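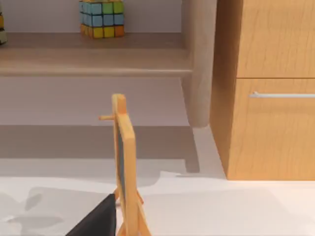
4. Telling Shadows from Surfaces

4.1 Where the trouble came from

When we first connected the Skarkley perception module to the Finix planner, we expected most of our time to go into grasp selection, and we had set our schedule with that in mind. As readers who have put two pieces of software together will probably guess, the schedule did not last long. The planner was asking Skarkley a simple question many times over - is the space ahead of the gripper free, and if not, what is in it - and the answers were good whenever the arm was far from everything and rather poor once it came close. The closer the arm came to a piece of furniture, the more of the view was taken up by the gripper itself and by the shadows it cast, and the more of those shadows came back to the planner as solid objects.

It took us longer than we would like to admit to see the pattern. In our early logs the failures were filed under several different names. Some were recorded as "no path found," some as "target lost," and a good many as plain timeouts, and each of these had its own owner and its own list of suspected causes. Fouad Moussa was the one who finally went back through the timeouts by hand with the Huanca log viewer open beside the rendered frames, and he noticed that the planner had often been steering politely around a patch of floor or wall that held nothing but shade. The timeouts were simply the cases where there was too little room left to be polite in.

All of the tests in this section were run in the Vokby rooms, our set of simulated interiors. The rooms are furnished with pale shelves, cabinets and small household things, and the lighting is soft. We are fond of them, but they are a hard place to learn about shadows. A soft light gives a shadow a wide, blurred border, and when the floor and walls are nearly white, a shadow may easily be the strongest shape in view after the gripper. A dark tabletop would have hidden the problem from us entirely, and for a few weeks in the previous year, it did.

4.2 What the module sees up close

Figure 3 gives a fair idea of what the module has to work with during a close approach. There is very little color to lean on, apart from the orange tip of the finger, and most of the boundaries between one gray and the next are gradual. The one object with a crisp outline, the gripper aside, is the dark shape at the lower left.
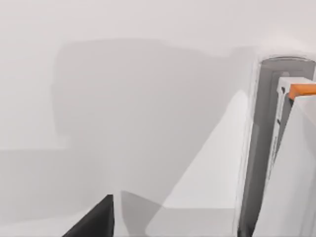

Figure 3. A close view in simulation, with the gripper at right and a broad, soft shadow over the pale surface. Note the lighter wedge inside the shadow.

A person looking at such a frame will usually sort it out quickly, mostly by knowing what kinds of things cast shadows and what kinds of shapes they leave. The lighter wedge is harder. Our first version of the module was built around the idea that a region enclosed by a boundary is likely to be a surface of its own, and a pale patch with a straight diagonal side, sitting inside a darker region, satisfies that idea very nicely. Regions like this one were regularly passed on as small raised plates. The planner, which trusts what it is told, then kept a safe distance from them.

We considered the obvious cure of turning shadows off in the renderer, and we did try it for an afternoon. The planner did beautifully. We could not think of any use for the result, though, and we mention it mainly so that others can save themselves the afternoon.

4.3 Predicting our own shadow

The approach we settled on grew out of a remark by Gorazd Georgiev, made during a long discussion about something else, that the arm is the one object in the room whose shape and position we never have to guess. The joint angles are known at every step. If we also have even a rough idea of where the light is coming from, we can work out where the arm's shadow ought to fall and hand that to the perception module as a hint before it looks at the frame at all.

The word "hint" matters to us. An earlier draft of the method used the predicted shadow as a mask and simply threw away everything inside it, and this was a mistake we made with some confidence. Real objects stand in the arm's shadow all the time, and they tend to be exactly the objects the arm is reaching for. Masking them out made the scene look wonderfully clear right up to the moment of contact. In the present version the predicted shadow only lowers the weight given to soft edges. Sharp edges keep their full weight wherever they fall, so that a dark object with a clean outline is still reported even if it is standing entirely in the shade.

For each edge in the frame, then, the module keeps 2 values: how sharp it is, and how close it lies to the border of a predicted shadow. An edge that is soft and close to such a border is set aside. An edge that is sharp is kept. The edges that fall between these cases are carried forward as undecided, and the planner is told that they are undecided, which was a change to Finix that took more work than everything else in this section put together. The planner had been written to receive a yes or a no. Teaching it to accept a "maybe" meant giving it something sensible to do with one.

What it does is move a little and look again. A shadow cast by the arm shifts when the arm shifts, and it shifts in a way we can predict, while a shelf edge stays where it is in the room. We allow up to 3 such looks for each undecided edge, after which it is treated as solid. We would have liked to allow more, but every extra look costs time, and in a tight space the small motions themselves carry some risk.

4.4 Light we do not know

The weak point in all of this is the light. In the Vokby rooms we could of course have read the light positions straight from the scene file, and we made a rule early on that the module was not allowed to. It estimates a main light direction from the first frames of each run, while the arm is still well away from the furniture, and keeps that estimate until the predicted and observed shadows disagree badly enough to call for a new one.

With one main light this works well. With two lights of similar strength, the arm casts overlapping shadows, and the estimate tends to settle on a direction somewhere between them that matches neither. We have not solved this. For the present, the module notices that its predictions are poor and falls back to treating more edges as undecided, so the arm slows down and looks more often. It is a patient sort of failure, and we prefer it to the old kind, but a room with several lamps is still noticeably slower to work in.

4.5 Test runs

We collected 2730 close-approach frames for tuning and kept a separate group of 100 full runs for testing, which were not opened until the settings had been frozen on Mar 1, 2024. Each test run was carried out with the hint and again without it, from the same starting pose and with the same target. The comparison is given in the next section together with the timing figures, as the two are hard to read apart from each other.

One point belongs in this section, though. While going through the tuning frames we found that our own labels were not always to be trusted. Fouad and Gorazd labeled the frames independently, and their disagreements were almost all in the same place, at the outer border of a wide soft shadow, where it is hard for anyone to say just where the shade stops. We first tried to settle these cases one at a time, with a good deal of friendly arguing, and then gave up and marked the border as a band instead of a line. Edges inside the band are left out of the scoring for both versions of the module.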